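Support > Furniture Guides > Prunel Low Table > Section 6

Search this guide Go

6. Preparing the Board
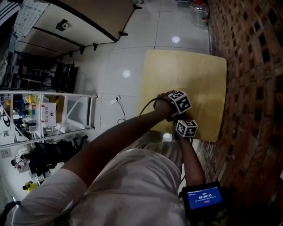

Figure 15. Board laid flat on a tiled floor beside a brick wall.

1. Clear a level area of floor and sweep it before setting down the board.
2. Lay the board flat. Check the rounded corners for chips.
3. Wipe the surface along the grain with a dry cloth.

NOTE: Report damaged boards before assembly, quoting part number 113.

CAUTION: Do not stand or kneel on the board. Do not drag it across tile.

Continue to Section 7, Fitting the Legs.

Contact Prunel Support | © 2024 Prunel | Back to top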